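Nondale Makers Forum > School Clubs and Classes > Summer robotics: the fry sorting project

benchwarmer_okra
Posted August 4, 2018
Hi everybody, and thanks again for all the advice in the spring thread, which I've reread more times than I care to admit. For those who are new, I help out with the summer robotics club at Nondale, and we have 14 kids building up to the Olis challenge. The task is simple to say and awfully hard to do: the arm has to pick up fries one at a time and get them into the carton, with no human hands on the mat once the run begins. The kids named their arm Nemby back in February and the name has stuck. 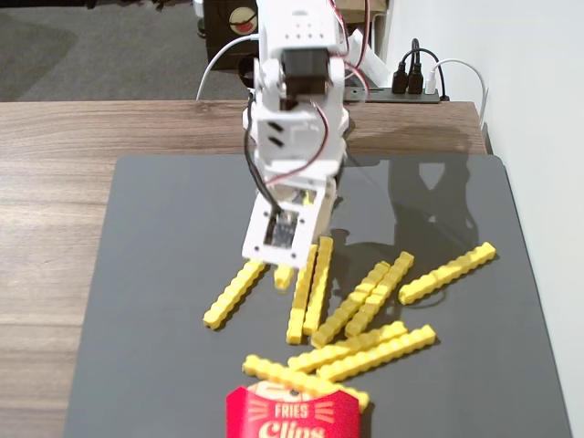
Our trouble is the grasp, and I'd love some opinions. The kids have worked out that a fry with plenty of open mat on both sides is easy to plan for, so their code goes looking for those first. What gives them fits is a pair lying side by side like the two under the gripper, where one jaw has to fit in a very narrow gap or else both fries get pinched together. Half the club wants to nudge pairs apart first, and the other half says a nudge costs too much of our 90 seconds. I go back and forth myself!

tallgrass_ed
Oh, I do love this project. My vote is for turning the wrist and taking the pair together. Check whether your rules really say one at a time, though, as ours were changed last year and we read the old sheet for weeks.

benchwarmer_okra
One at a time, I'm afraid. I read it out loud to them twice. I should add that short pieces count the same as long ones, so the stubby ones are worth practicing too.
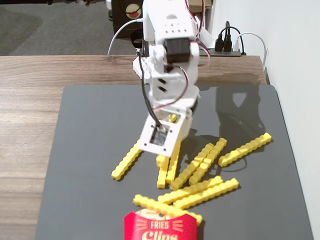

pedal_and_solder
Have to disagree with Ed, and with the nudgers too. We ran the Wubshet kit with our eighth graders and logged 3,143 grasps over the season (bless the kid who kept that spreadsheet), and the nudges caused more trouble than they cured. A pushed fry rolls, bumps its neighbor, and now your plan is stale. Take the loners first and look again after every single pick. By the time you get to the pairs you have room to come in from the outside.

tallgrass_ed
That's fair, but looking again every time eats the clock. Our camera step was 400 milliseconds and the kids begrudged every one of them.

pedal_and_solder
Ed, that's less than half a second! I'll happily pay that to keep from grabbing at a spot where the fry used to be.

benchwarmer_okra
You two are wonderful – this is just the argument we had at the table, only with less shouting. I think I'll have them code it both ways and run each from the same layout, and I'll mark the fry positions on paper so the comparison is fair. One more question while I have you: does anyone slow the arm down for the last inch or so? Ours comes in at one speed the whole way.

quietmill
Yes, slow it down. We cut the speed in half just above the mat and our misses dropped the same afternoon. Post your numbers when you have them, please, I have a group starting on this in the fall.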